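Moritz – a little collection of household baking notes

README for the recipe files

Hello, and thank you for stopping by. Moritz is a plain-text collection of recipes for the sort of cakes, buns and biscuits people make at home on a Saturday, gathered from handwritten cards, the backs of envelopes and one very floury exercise book. I started typing them up so that my family would stop ringing me for the gingerbread, and it has grown rather a lot since then. There are 90 recipes in the main folder now, and another 17 in the folder called unsure, where I keep the ones I can't quite read or haven't yet baked.
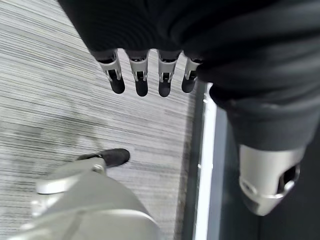 Page last changed: January

What is in each file

Every recipe is one text file, named after the cake in small letters with hyphens between the words. The first line is the title as it was written on the card, spelling and all. After that come the ingredients, one to a line, and then the method. If the card had something in the margin ("too sweet for Dad", "use the big tin") I have kept it at the bottom under the word Notes, as these remarks are often the best part.

Weights are in grams. Where the card gave ounces I have put the old figure in brackets afterwards, so you can check my sums, and please do – I have already had to mend the treacle tart. Oven heat is given in Celsius for an ordinary oven, so turn it down a touch if yours has a fan. A cup means whatever teacup was to hand, I'm afraid, and I have left those alone.

Where the recipes came from

Most are from the Lorum cards, a tin of index cards that came to me with a kitchen dresser. A smaller share are from the Soriano exercise book, which leans towards almond and lemon things and is written in a lovely slanting hand. The source is named on the second-to-last line of each file, so you can pick out one set or the other.

What is missing

Bread is hardly covered, and there is nothing at all for people who can't eat eggs. The muffins are thin on the ground too – only 2 so far, one plain and one chocolate, and the chocolate one needs more milk than the card says. I would dearly love a good bran muffin if you have one.

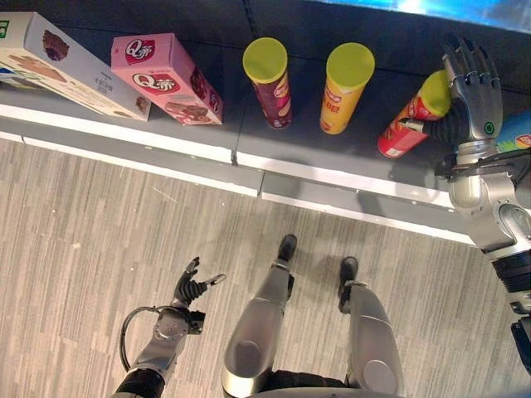

Packaged snacks on the shelf, with a box of chocolate-coloured bakes at the far left.

Using and sharing

Copy, print and alter whatever you like. If you pass a recipe on, please keep the source line with it. Allergens are not marked anywhere, so read the ingredients through properly before you bake for someone else.

To send a correction, give me the file name and the line you think is wrong. New recipes are welcome as well, typed or simply copied out as they stand, and I will put them in unsure until I have had a chance to bake them.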